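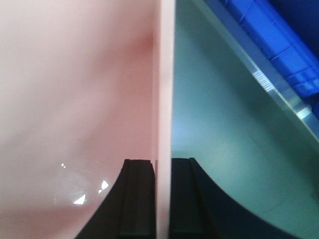
Wrist view, pink panel between the finger pads, blue crate beyond the rail.

Print this page | E-mail this page
Filed under: Lab Practice > Checklists and Inspections

Pre-run inspection, thin panel grasping, Dollside bench
Completed in April, before the second block of trials. Comments are left in because people keep telling us they're the useful bit!

Background for anyone picking this up fresh: we are testing whether an arm can pick up thin upright panels using only the wrist camera, with the Kovix method choosing where to close the fingers. Block one was 682 grasps. The method looks for the panel's edge as a line between two differently coloured areas, then steers until that line sits between the pads. It held the panel on all but 26 of them, which is far better than we dared hope – the old depth-based version struggled badly with anything seen edge-on.

1. EMERGENCY STOP
Pressed and released from both sides of the bench. OK.
Comment: the left button is stiff. It works, but please give it a proper shove.

2. FINGERS AND PADS
Pads seated, no lifting at the corners, groove clear along its length. OK.
Comment: wiped both pads with a dry cloth. No sprays, they leave a film and we lost most of a morning to that in block one.

3. GRIP FORCE
Set to 11 newtons, read back from the controller. OK.
Comment: we tried 10 and the panel swung a little when lifted. Lovely to see how much one newton matters.

4. WRIST CAMERA
Lens clean, bracket tight, cable clipped back. OK.
Both fingertips must show in the view, with the panel edge between them when closed. OK.
Comment: this is the check I'd never skip. If the bracket has turned even slightly, the edge line drifts to one side and the method politely closes on air.

5. LIGHTING
Overhead lights on, blind down. OK WITH NOTE.
Comment: still some small bright glints on the face of the pink panel, low down near the finger. They don't touch the edge, so I've passed it. The edge itself is paler than the face and stands out beautifully against the green behind it. A glint ON the edge would be a fail.

6. PANELS
Chipped corners: none found. Burrs on edges: one, sanded off. OK.
Comment: the pink one is the easy case. The pale Chambi panels are next and I can't wait to see how the edge finder copes when face and background are nearly the same shade.

7. WORK AREA
Rail fixed, crate behind it and not overhanging. OK.
Comment: nudge the rail by hand before you sign. It should not move at all.

8. SLOW TEST GRASP
Close at quarter speed, hold, open, go back to start. OK.
Watch the pads meet the panel from both sides together. If one arrives first, the panel bends and the run doesn't count.

9. LOGGING
Disk space checked, clock matched to the Hostska server, failures folder emptied. OK.
Comment: save the failures too, please. All 26 from last time have been looked at and most had the same cause (edge found correctly, wrist tilted a touch too far), so there's a fix in this block.

RESULT: PASS, with note at item 5.
Repeat items 2, 4 and 8 after any change of panel, or after a lunch break.

Still open: spare pads on order, new blind for the side window.

We use cookies to remember your settings and count visits. Accept | Manage cookies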